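The summer I moved to Urnness I owned a single pot, a rented upright piano that came with the apartment, and no opinion whatsoever about whether that piano was in tune. I could play two pieces on it, both badly. It was my downstairs neighbor, Sirkka Oksanen, who knocked one evening in August and asked, very kindly, if I would mind terribly having somebody in to look at the F above middle C.

I did mind a little, to tell you the truth. But she gave me the number of a tuner named Yu-ting Su, and I called it, and that phone call is how I came to spend the better part of a year following piano tuners around three counties with a notebook and a thermos – one of the happier years I have had, looking back on it.

What I expected was a man with a fork. What I got was a woman in hiking boots who took the front off my piano in less time than it takes me to find my keys, leaned it against the sofa, and then sat for a long while playing the same octave over and over with her eyes closed. She didn't say anything. I made coffee and she let it go cold. After a bit she opened one eye and asked if the radiator had been on all winter, and when I said yes she sighed the way a dentist does.

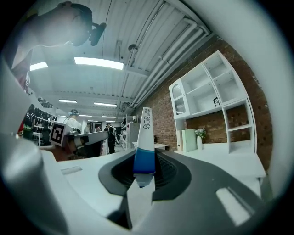 Tuning is a trade of small grips and small turns, and most of what a tuner knows lives in the wrist. Yu-ting told me she could teach anyone to hear a beat between two strings in an afternoon, but that teaching them to move a pin by a hair and leave it there took years. I have started looking at hands differently because of her, at anybody's hands. Take the one up in the corner there, closed on a dark tool with a black grip and a knob sticking out: I find I want to know how tightly it's being held, and whether the shoulder is doing any of the work. "Let the shoulder be lazy," she used to say to me, when she let me try the lever on a scrap pin block she kept in her van. Mine was never lazy. I turned every pin too far, then too far back, and she would laugh and eat her sandwich.

She has a card for every piano she looks after, kept in a long tin that once held crackers, and the last time I asked she was up to number 2137. Some of those pianos are gone now. She keeps their cards anyway. Card 502 is an old Primano upright in a grange hall out past Cuautle, and she drove me there because she wanted me to hear it before the new owners of the hall made up their minds about it. It had a crack in the soundboard and four keys with no ivory left, and the bass was so warm and so foggy that I sat down on the edge of the stage and forgot to write anything.

I asked her what she would do with it if it were hers. She said she'd play it on Sundays and stop asking it for more than it had.

We drove home the long way, with the windows down, and stopped for pie.

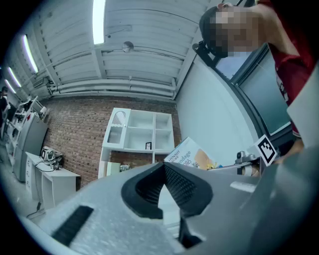

**AT HOME**

### Living With an Old Piano

People write to ask me what they should do about the upright they've inherited, and I always feel a bit of a fraud answering, but I did pick up a few things on those drives. Keep it off the outside wall if you can manage it, and well away from the radiator. Leave the lid closed when you go on vacation. If you have a dry house, put a humidifier in the room before you spend any money on the piano itself, and remember to fill it, which I never do.

Have it tuned twice a year, and let the same person do it each time if you like them. A piano that has been let go for a decade will need more than one visit, and a good tuner will tell you so on the phone. Don't be embarrassed about the dust inside. Yu-ting has found hairpins, a baby tooth, a love letter and most of a Flimel music box under other people's keys, and she hands it all back without a word.

As for mine, the F is fine these days. Sirkka comes up sometimes with a bottle of something and plays the waltzes her mother taught her, and I turn the pages, usually a measure late.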